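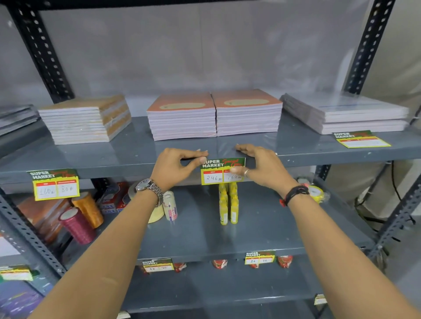
I think the handwritten price tag is worth keeping, and I say that as someone who spent two years being told to get rid of it.

The case against is easy to make. Handwriting varies. A seven can look like a one. Somebody has to sit down with a marker and fill in every box, and when the price moves in May they have to do it again. The shop I helped run, Bernby, sold stationery and not much else, and we had 300 tags on the shelves at any time. A printed system would have saved us hours.

But a tag with two boxes, one for the MRP and one for what you'll pay today, does a job that a shelf sticker with a single figure doesn't. If the boxes say 246 and 164, a parent buying notebooks for the school year can do the sum on the spot. The old price is there in the same ink as the new one. I trust that more than a big red percentage.

Marthinus Mofokeng, my partner in the shop, disagreed. He said customers read the words Special Offer and never get to the numbers. He may be right about some of them. My answer was that the numbers still have to be there for the ones who do.

Where I will give ground is on placement. A good tag in the wrong spot is worse than none. It belongs on the front lip, under its own stack, pressed flat at both ends. When orange covers sit beside brown ones and the tag hangs between them, people guess, and then they argue at the till - fairly enough. Blank tags should stay in the drawer until they have a price on them.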